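Drunach Library Opens Its Local History Room to Evening Visitors

Anyone who has ever tried to trace a grandmother's maiden name on a lunch break will be glad to hear the news from Drunach. Starting in December, the local history room on the upper floor of the town library will stay open until 9 p.m. on two evenings a week, and the reading tables, the map drawers and the old newspaper files will all be available to anyone with a library card.

The room has been a bit of a secret up to now, tucked away as it is behind the children's section and up a flight of stairs that most people take for a staff entrance. Until this fall it kept office hours only, which suited retired residents very well but left out nearly everyone with a job or small children at home. The library asked its members last spring what they would most like to see changed, and longer hours for the history room came out near the top of the list, right behind a better coffee machine (which has also arrived, and is very good).

Much of what visitors will find there came from the Valente print shop, which closed its doors on Mill Street and left the town its back stock of posters, handbills, programs and wedding invitations. It is a lovely and slightly chaotic collection. There are dance cards and seed catalogs, notices for lost dogs, and a long run of menus from the old station hotel, where a bowl of soup once cost 5 cents and the pie was extra. The library has spent the better part of the year sorting it all into boxes by decade, and 40 of those boxes are now ready for the public. Others will follow as the sorting goes on through the winter.

The new hours come with some friendly help, too. On the first evening of each month, staff will give a short beginners' session on keeping track of sources, using the free program Zotero, so that people who have been writing their family notes on the backs of envelopes can try something a little sturdier. Bring your own laptop if you have one. A few will be available to borrow at the desk, but they go quickly – so it is worth calling ahead.
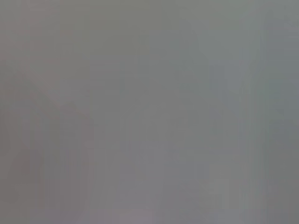 There is also a plan, still in its early days, to swap materials with the library in Sernuria, across the valley. The two towns shared a newspaper for many years, and each seems to have held on to the issues the other one lost. If all goes well, readers in both places will be able to look through copies of the full run by next summer, without having to make the drive over the pass in bad weather.

The opening evening begins at 6 p.m. with cider and cookies in the lobby, followed by a walk through the collection and plenty of time to sit down and browse. Food and drinks will have to stay downstairs, and pens as well, but pencils are provided. Admission is free. The history room holds fewer people than the lobby does, so visitors will go up in small groups, and the library asks for a little patience at the foot of the stairs.

Residents with old photographs, letters or programs they would like to share are welcome to bring them along. Staff can scan items while you wait, up to 100 pages per household, and the originals go straight back home with you the same night.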